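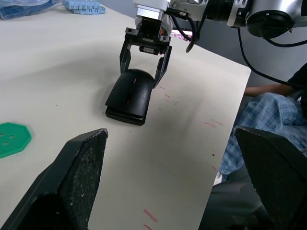
A gripper holding a computer mouse over the worktable at the Trelstead robotics lab.

Open day hosts and demonstration operators wanted
Fidex, Trelstead site
Temporary, paid, part-time

Fidex is holding its open day at Trelstead in March, and we are looking for 14 people to help run it. Eight will work as visitor hosts and six as demonstration operators. You do not need a background in robotics for either job. We will train you on site before the event.

The building opens to visitors at 10 a.m. and closes at 4 p.m. Last year 1,912 people signed in at the front desk, many of them families and students from the technical college. Most had never stood next to a working robot arm. They ask good questions and they ask the same ones many times, so patience matters more to us than a degree.

What visitors come to see

The main demonstration is tabletop handling. Arms with two-fingered grippers pick up ordinary objects, hold them and set them down in a new place. Operators guide the arms by hand controls, and visitors watch from behind a rail. A computer mouse is one of the harder objects we use. It is smooth and curved on top, and the fingers have to meet it along the sides.

In the second room, Leandro Acuña's group will show Platport, our software for recording and replaying arm movements. Visitors can sit down at a screen and step through a recorded pick at their own speed. There is also a short talk at 11 a.m. and again at 2 p.m. by Javiera Rivadeneira, who runs the handling lab.

Visitor host

You will greet groups of up to ten people at the entrance, walk them through both rooms and keep them on schedule. A tour takes 47 minutes from door to door. You will carry a route card with the main points for each stop, but we would like you to use your own words once you know it. Questions you can't answer go to the engineer in the room.

You should be comfortable talking to strangers and able to be on your feet for most of the day. Spanish or Portuguese is a plus – we expect a group from our partner workshop, Assunção, and several of them would prefer a tour in Portuguese.

Demonstration operator

You will run one arm station in turns with a second operator, 30 minutes on and 30 minutes off. The work is picking up, turning and placing small objects on a table while people watch. You will reset the table between runs, check objects for damage and call the station engineer if anything looks wrong. Operators do not repair or reprogram the arms.

You need steady hands, normal or corrected vision and the ability to stop what you are doing the moment you are told to. Experience with game controllers, sewing, model building or lab work is useful. Please mention it if you have it. Operators must be 18 or over. Hosts may be 16 or over with a parent's written permission.

Training and pay

Hosts attend one evening session, 6 p.m. to 8 p.m. Operators attend three, same hours, and finish with a short check run with Abelardo Maldonado, our floor safety lead. Anyone who does not pass the check run will be offered a host place if one is still open.

All training hours are paid at the same rate as the event itself. The rate is on the application form. Lunch is provided on the day, and we refund bus fare or parking up to $14. Closed shoes are required in both rooms. Long hair must be tied back at the stations, and we ask operators not to wear rings or loose bracelets.

How to apply

Pick up a form at the Trelstead front desk or ask for one by phone through the main switchboard. Tell us which job you want, which evenings you are free and, in a few lines, about a time you explained something to someone. No résumé is needed.

We received roughly 100 applications last time and reply to every one. Short interviews are held at the site with Annick Petrenko and take 15 minutes. If you need step-free access or other arrangements for the interview or the event, contact Nouhaila Slaoui in the visitor office before you come in. The entrance on the parking lot side has a ramp, and both demonstration rooms are on the ground floor.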